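Household Chores and the Machine: A Midyear Assessment

Sat 12 August

Readers of this page will know that I spent the greater part of my working life in facilities management, first in hotels and later in residential care, and that I have maintained an interest in labor-saving equipment since leaving. Several readers have written to ask whether the recent wave of announcements on household robots should alter their plans. Two are responsible for small care residences. One, Mrs. Desmet, is responsible only for herself and a large house, and her letter was the most exacting of the three.

The present post sets out my current view. It is a personal view and carries no endorsement from any former employer.

Scope

I have confined myself to chores that a person of ordinary strength performs without training: clearing surfaces, collecting bottles and cups, making beds, loading a dishwasher, folding laundry, and moving goods from one shelf to another. I have left out lawn mowing and floor cleaning. Both have been served by machines for many years, and the owners of those machines have long since formed their own opinions of them. I have also left out cooking, on which I am not competent to comment.

For the shop floor I have relied on a visit to the Drekemora packing hall, where Chukwuemeka Fashola was good enough to give me most of a morning. For the home I have relied on my own notes, on correspondence, and on what developers choose to publish. The last of these requires caution. A published demonstration is normally the best attempt of the day, and viewers are seldom told how many attempts preceded it.

The shop floor

The packing hall at Drekemora operates two automated picking stations. Each takes goods from a shallow tray and places them in a carton. Mr. Fashola permitted me to stand beside one of them and keep a tally, which I did until my feet objected. In that period the station handled 690 items and called for human help on 19 of them. Most of the calls concerned soft pouches that had folded over on themselves. Two concerned a roll of tape that had come to rest on its edge and would not stay where it was put.

I consider this a respectable result. It should be read together with the conditions that made it possible. The lighting over the tray does not change between morning and evening. The trays are all of one depth. Goods that the station has handled poorly in the past are routed to the manual line before they ever reach it, a practice Mr. Fashola described without embarrassment as "keeping it out of trouble." The floor is level, no person walks through the work area, and an employee is assigned to answer calls from both stations throughout the shift.

A reader comparing that hall with a bedroom or a kitchen will see the difficulty at once. The household makes no such allowances. Furniture is moved, curtains are drawn or left open, and articles are put down wherever the hand happens to release them. It would be unreasonable to ask residents to live in any other manner.

The home

In the residences where I worked, collecting drinks from bedrooms was regarded as the lightest duty on the list. It was given to new staff on their first morning. I mention this because it is precisely the type of duty for which machines are now proposed, and because its apparent simplicity has led a number of people to underestimate it.

The worker enters the room and identifies what is to be removed. Some of the bottles are finished and some are not. Some belong on the bedside table because the resident wants them there at night. A bottle lying on bedding rests on a surface that gives way under the fingers, and its position alters when the blanket is touched. A full plastic bottle can be held firmly. An empty one with the cap off will buckle under the same pressure, and whatever remains in the bottom will find its way onto the covers.

An experienced attendant settles these matters in passing, often while conversing with the resident. For a machine, each must be learned or specified. My former colleague Eleri Kneath, who supervised housekeeping at Penry for many years, once drew up a written procedure for clearing a bedroom. It ran to 14 steps, and she told me that new staff read the first three and then simply watched someone else do it.

Her remark has come back to me often in recent months, for the approach now favored by developers is very close to it. Instead of writing out the procedure, they record people carrying out the work and train the machine on the recordings. In many cases the person works with a gripper held in the hand, fitted with a camera, so that the recording shows the task from the position of the tool. The advantages are clear. Recordings may be gathered in real rooms, at modest cost, and by people with no background in engineering.

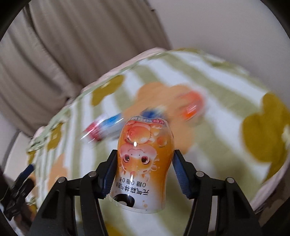
The weakness of the method lies in what it leaves to be supplied later. When a person operates the tool, that person's judgment decides which article to take up, from which side, and how firmly. The arm behind the tool is a human arm with a human sense of balance. A machine trained on such material must reproduce all of this with its own joints, in rooms it has not encountered. Progress has been made, and I do not wish to diminish it. I would merely ask readers to distinguish between a gripper that a person is holding and a robot that is working alone. The two are easily confused in short footage.

Bed making deserves a separate word. I have yet to see a machine change a fitted sheet in a manner I would have accepted from a trainee. Folding is further along. Towels are managed quite well by several systems, though slowly, and shirts are managed by fewer. Kojo Appiah, who runs the laundry at Windon, calculates that his team folds a towel in less time than it takes the machine he was offered to find a corner. He declined the offer and has asked the supplier to return in November with a newer model.

Advice to correspondents

To the two readers with care residences: I would not budget for a general household robot in the coming year. I would budget for better carts. A cart with a shelf at the right height and a bin for empties will save more steps than any arm I have seen, and it may be purchased now. Should a supplier offer a trial, accept it on the condition that it take place in an occupied wing during ordinary hours, and that your own staff keep the tally. Record every instance of help given, including the small ones. Staff are inclined to nudge an article back into reach and think no more of it, and these nudges ought to appear in the figures.

To Mrs. Desmet, who asked whether she should wait for prices to fall before replacing her dishwasher: please replace the dishwasher. It will in all likelihood be worn out before a machine is ready to load it.

I have been asked as well about the Donska arm, which attaches to a kitchen counter. I have not seen one in use and therefore offer no opinion. Cledwyn Maddocks has one on order and has promised me an afternoon with it once it is installed. I shall report on that visit separately, with a tally, and with the number of cups broken.

Correspondence may be sent through the contact page. I regret that I cannot reply to inquiries concerning robotic lawn mowers.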